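How to Fold a T-Shirt From a Heap (Flat Fold and File Fold)
By Wendy Parsons
Updated 20/11/2018

Most folding instructions start with a shirt that is already lying flat and smooth. Laundry does not come that way. It comes out of the dryer in a ball, with one sleeve pushed inside and the hem wrapped around the collar, and getting from there to a flat shirt takes longer than the folding does. This page covers both parts. It replaces my older page from June, which only had the folds.

The method works for ordinary short-sleeved knit shirts in adult sizes. Notes on kids' shirts, long sleeves and slippery fabrics are at the end.

What you need

A flat surface wider than the shirt. A table is best. A bed is all right but the mattress gives under your hands and the shirt slides with the bedspread. If you use a bed, put a folding board or a large piece of cardboard on it.

Clean, fully dry shirts. Check the underarm seams and the collar, where the fabric is thicker. If they feel cool, hang the shirt up for a while first. A damp collar folded into a drawer will smell.

Somewhere to put the finished stack. I use the end of the same table.

You don't need an iron. If you fold soon after the dryer stops, hand smoothing is enough for everyday shirts.

Before you start

Clear the surface and wipe it. Light-colored shirts pick up whatever is on the table, and crumbs leave small bumps that you will feel when you smooth.

Take one shirt out of the basket at a time. If you dump the whole load out, the sleeves tangle together and you will be pulling shirts apart all afternoon.

Turn any inside-out shirts right side out now. Reach in through the hem, take hold of both shoulders, and pull them back toward you through the body of the shirt. Push the sleeves through last.

Part 1: Opening the shirt

Step 1. Drop the shirt on the table and loosen it

Put the heap in the middle of the table and don't shake it yet. Lift the top layers with your fingertips and let them fall outward. You are looking for an edge. It doesn't matter which one. A corner of the hem will often be hanging out already, and that is a good place to begin.

Step 2. Find the hem or the collar

The hem is a long, straight, stitched edge. The collar is a short ribbed band, usually with a label or printed size at the back. Sleeve openings are also stitched, and on a plain shirt they are easy to mistake for the hem. Put your hand in: if your arm goes through and comes out at a small opening, you had the hem. If your hand ends up in the body of the shirt, you had a sleeve.

Step 3. Work your way up to the shoulders

Once you have the collar, slide your hands outward along the top seam, one to each side, until you reach the point where the sleeve joins the body. Those two points are what you want to hold. Gather a little fabric at each one between thumb and finger. Don't hold the shirt by the collar itself. The ribbing stretches, and after a year of that the neck goes wavy.

Step 4. Lay it down from the top

Lift the shirt by the two shoulder points, high enough that the body hangs free. Give it one short snap. Lower it so that the hem touches the table first, close to you, then bring your hands away from you as you lay the rest down. The shoulders should land at the far side of the table.

If the shirt is too twisted to hang straight, skip the lift. Leave it on the table, pinch the two upper corners, and pull them apart until the edge between them is tight. The body will follow partway and you can sort out the rest by hand.

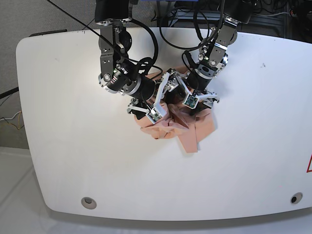
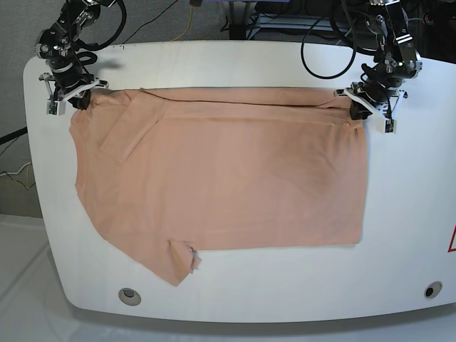

The first picture shows the cloth in a heap. In the second the shirt is open and the top edge is pulled tight, with a sleeve turned in on the left and the lower left corner drooping past the rest of the hem.

Step 5. Fix the sleeves

Sleeves like to fold in under or over the body as the shirt goes down. A sleeve that is turned in makes a raised band of double fabric, and if you leave it there it will show up later as a diagonal ridge across the finished fold. Slide a finger into the fold, lift the sleeve, and swing it out to the side. Then run your finger along the seam where it joins the body so the seam lies flat.

Step 6. Fix the bottom corners

Look at the hem from one side to the other. If one corner hangs lower, the body is twisted. Don't pull on the low corner, which only stretches it. Hold the shoulder on the same side with one hand, put your other hand flat on the body, and slide it gently down and out until the side of the shirt is straight. Turn back any little flaps where the underside is showing.

Step 7. Smooth

Use the flat of your hand. Start at the center under the collar and move outward to each side, then down toward the hem. Wrinkles that collect near one shoulder mean that side is pulled too hard or not enough. Lift that shoulder, set it down again, and smooth once more. Small ripples in the knit can stay.

Part 2: Flat fold (for shelves and open stacks)

Step 1. Turn the shirt face down

Pick it up by the shoulder points and flip it so the front is against the table. Smooth it quickly. If the shirt has no print and you don't care which side shows, you can leave it face up.

Step 2. Fold in the first side

Imagine a line running straight down from the middle of the shoulder to the hem. Fold the side of the shirt in along that line, sleeve and all. Now fold the sleeve back toward the outside edge so that it lies on top of the part you just folded and doesn't stick out.

Step 3. Fold in the other side

Do the same on the other side. You should have a long rectangle with straight sides. If it is wider at the bottom than at the top, open the second side and fold it again on a straighter line. The shape is much easier to correct now than after the next step.

Step 4. Fold up

Bring the hem up to just below the collar. For a shallow shelf, fold it once more. Press down with both palms and turn the shirt over so the front faces up.

Part 3: File fold (for drawers)

This is the one I use for nearly everything, as you can see all the shirts when you open the drawer.

Do steps 1 to 3 of the flat fold. Then bring the hem up until it is about 2 inches short of the collar. Leaving that gap keeps the ribbing from making a lump in the middle. Fold the doubled part into thirds, starting from the hem end. Stand it on its long folded edge. If it stays up by itself, it is tight enough. If it slumps, open it, press the air out, and fold again with a little more pressure.

File the shirts in a row with the smooth fold on top. Don't jam the drawer. You should be able to push your hand in between two shirts without the rest lifting.

Other shirts

Long sleeves: After folding in the first side, the sleeve will reach across the whole body. Fold it down at the shoulder so that it runs parallel to the side, and tuck the cuff up if it passes the hem.

Kids' shirts: Fold the sides in, then fold in half once or twice depending on the size. Below size 5 I don't bother with thirds.

Slippery sports shirts: These won't hold a crease. Fold them flat and put them in the drawer between two cotton shirts, or roll them.

Very thick or stiff shirts: Use the flat fold. They take up too much room standing.

Common problems

The folded shirt is thick on one side. A sleeve is bunched inside. Open that side and lay the sleeve flat.

There is a diagonal ridge across the front. See Part 1, Step 5. The sleeve was turned in when you started.

The collar has spread. You are lifting by the neck. Move your fingers out to the shoulder seams.

The hem won't line up even after smoothing. Some shirts are cut or sewn a little off the grain and twist after the first few washes. You can't fold that out. Line up the shoulders and let the hem be uneven, then hide it inside the last fold.

Everything is wrinkled by the time you get to it. Put the shirts back in the dryer with a damp washcloth for 7 minutes on low, and take them out a few at a time.

Related pages

Folding fitted sheets
Sorting a mixed load
Drawer dividers: measuring before you buy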